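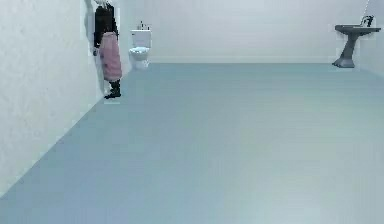 I have used the Clotex laser measure for one full winter and spring, and I think this is long enough to write a fair opinion. I paid $58 for it. Before this I measured every room with an old steel tape, which is a fine tool until the wall is long and you are alone.

I moved into my present apartment in October. My living room has one wall where everything has to stand, and it is 119 inches from corner to corner. With the tape I got a different number each time, depending on how much the tape was hanging down in the middle. The Clotex gave the same number in the morning and in the evening, and again the next day.

## First use

The box contains the device, two batteries, a wrist strap and a folded paper in very small letters. The paper is not good. It says "press for reference" but does not say that the device starts the measurement from its back end, so my first bookcase was planned too short by the length of the device. You can change this with the small button on the left, and a symbol on the display shows which end is active. I learned this from Rawiri Donnelly at my work, who owns the same model.

After this beginning I had no trouble. The red dot is easy to find indoors. In strong sun on a white wall it is hard to see, and I had to close the curtains.

## Measuring for furniture 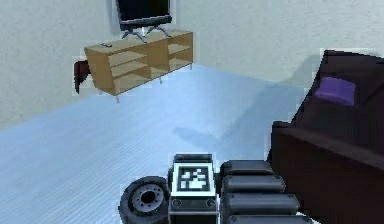 Most people, I believe, measure the wall and the furniture and forget the depth. I did the same when I ordered a Tretbridge media cabinet. The width was correct to the quarter inch, but my television did not stand safely on it, and I had to send the cabinet back and pay for the shipping. A television with splayed feet, like the two gray ones here, needs more depth than the thin screen makes you think, and one prong of the left foot already comes close to the front edge of the stand. So now I write down the depth of the feet first and the width of the screen second. The Clotex is not very helpful for such short distances, I must say. Under a few inches I still take the steel tape.

For the space between sofa and cabinet it is excellent. I put the device against the front of the sofa, aim at the cabinet door, and it is done in a second. My brother-in-law Bevan wanted to move the sofa closer for watching rugby, and we could check each position without kneeling on the floor.

## What I do not like

- The memory keeps only 20 values and has no names for them. After one apartment visit I did not know anymore which number was the bedroom.
- The display light turns off after 7 seconds. I would like to choose this myself.
- The battery door is stiff, and I broke a fingernail on it.
- It gives decimal inches when you switch it on, and it forgets that I prefer fractions.
- An outside corner is difficult. If the dot slips past the edge, you receive the distance to the wall behind, and the number can look quite believable. 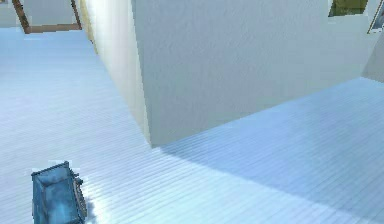

## Compared with the Cartwright

I borrowed the Cartwright from Bevan Katene for one weekend. It has a brighter display and remembers the units, but it is heavier and the buttons need a strong thumb. The two devices agreed on every wall of my apartment. If you measure for your job, take the Cartwright. For a person who moves furniture two times a year I would still buy the Clotex, and keep the old tape in the drawer.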